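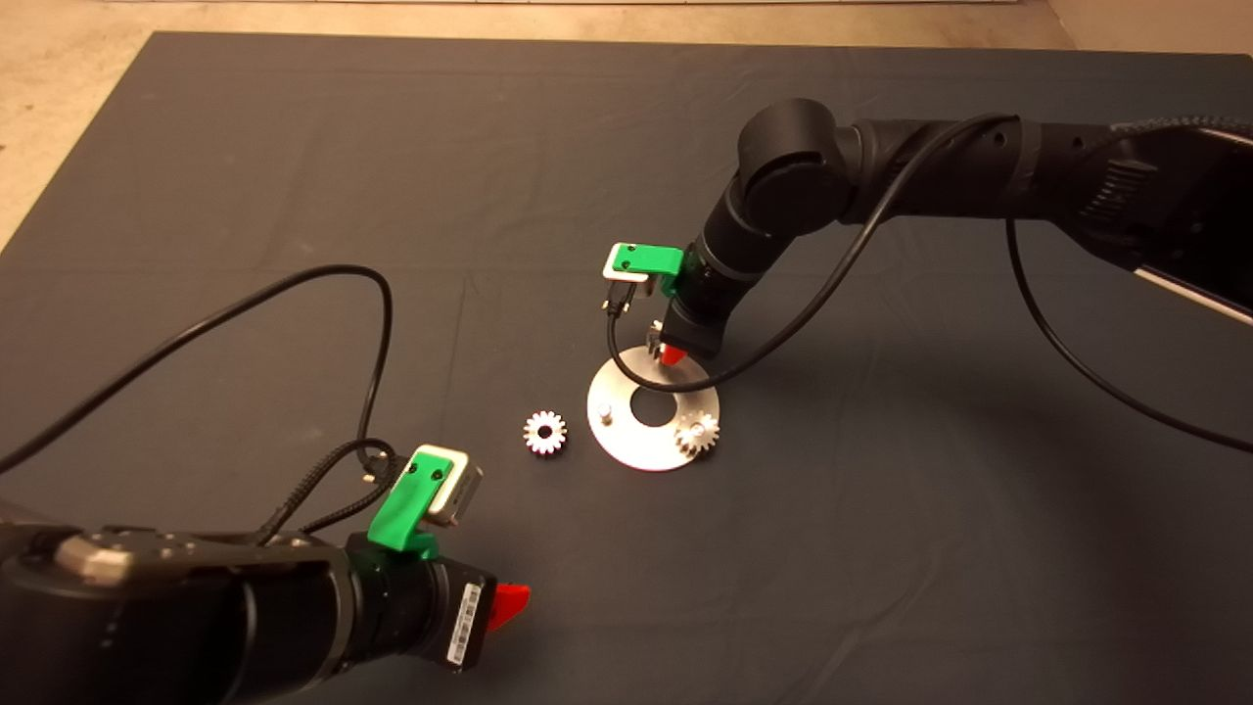
Subject: Re: [gearbench] Gears rolling off the bench, and what are you all using underneath?

Hi everybody,

I've been meaning to answer this one since Tuesday, and I finally have a cup of coffee and a quiet hour, so you're getting the long version!

On Tuesday evening a member in the Vilesmont group wrote:

> I'm putting together a little planetary-type demo for our school
> open house and it's driving me nuts. I assemble on a bare laminate
> bench and every time I set a spur gear down it skates away from me,
> or I pick it up and there's a fresh ding on a tooth. I also can't
> get the gears to drop onto the pegs without a fight. Do I need to
> open up the bores? And what do you put under your work? I've tried
> newspaper (terrible) and a rubber mat (everything sticks to it and
> the grit gets in).

First, please don't open up the bores yet! I did that on my very first set and ended up with gears that wobbled so much they sounded like a coffee grinder. Nine times out of ten the gear is just going on crooked. Set it on top of the peg, let go of it completely, then touch it with one fingertip and give it a tiny turn. If it's square it drops by itself. If it jams, lift it straight off and start over, and don't push, because pushing is how you score the peg and then you really do have a problem.

If it still won't go, look at the top of the peg. Mine came with a sharp little lip left over from cutting. I ran some 1,000 grit paper around the edge by hand (just a few turns, you're not reshaping anything) and wiped it off, and the difference was night and day.

For underneath, I'm a cloth person all the way. Dark gray, fairly heavy, big enough to cover most of the table. A loose gear stays where you lay it, the teeth don't hit anything hard, and bright metal shows up beautifully against it. I used to have a white towel and lost a set screw in the loops for most of February. The gray one I have now is a remnant from Radebe, the upholstery place, and it cost me 3 dollars. Shake it outside every so often or you'll be feeding old filings into new gears.

A couple of other things, in no special order. Keep the base plate flat on the cloth and smooth out any wrinkles under it, or it rocks when you press on one side. Lay the next gear down right beside the plate so you aren't reaching across the ones you've already seated. And if your plate has a big center hole like the Graltness ones do, watch out, small washers love to go down there and hide under the plate. Ask me how I know.

Oil comes last, after everything turns dry. One drop per peg is plenty. I've been using the light stuff from Kimport and I have no complaints, except the cap, which leaks if you lay the bottle on its side.

What size pegs are you using, by the way? If they're 8 mm I have a few spares in the drawer and would be happy to drop them in the mail. And send us a note after the open house, I'd love to hear how the kids like it!

Happy building,
your friend with the gray tablecloth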